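Prollstead open day, anyone else go?

kestrel_34
Posted Tue 13 February

Went to the Pristari open day at the Prollstead unit. Two hours on the train for what the flyer called "a live look at flexible picking". Mostly it was one arm, a clear-sided tray and a queue of people holding coffee. The chap running it, Jaime Patrício, was pleasant and knew his stuff, but every time somebody asked for a cycle time he said it depended on the item. Well, yes.

I got near enough for one picture.

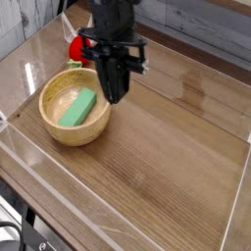
Gripper by the bowl, green block inside, red toy tomato behind.

My gripe is the choice of items. We pack shrink-wrapped trade parts in mixed cartons. Show me it coping with a torn polybag and I'll get my wallet out.

bodgerbill
What did you expect them to use, a pallet of your returns? It's an open day. A block lying at a slant in a round bowl is harder than you're making out, the rim gets in the way of the fingers.

kestrel_34
Fair point about the rim. I'd still like to know how many goes it had at it before they let us in.

Marl_Ann
I was in the afternoon group. He moved the bowl when I asked him to and it carried on, though it was slow. I could have emptied the bowl, washed it up and put it away. Did anyone get a price? I was told 399 a month for the software and then a lot of mumbling about the arm.

bodgerbill
399 was what I was told as well. Per station, mind.

tolly
Per station is where they get you. We had 4 stations quoted by Meireles last June and the support contract came to more than the kit. Still doing it by hand.

Marl_Ann
Meireles is a different thing altogether, tolly, that's fixed tooling.

tolly
Different thing, same invoice.

kestrel_34
I did ask if they'd come and run it on our own stock for a day. Jaime said to email. Emailed that night, no answer yet. Bodholm are meant to be doing an open day too so I might try them, if the parking's better.

bodgerbill
Parking at Bodholm is worse.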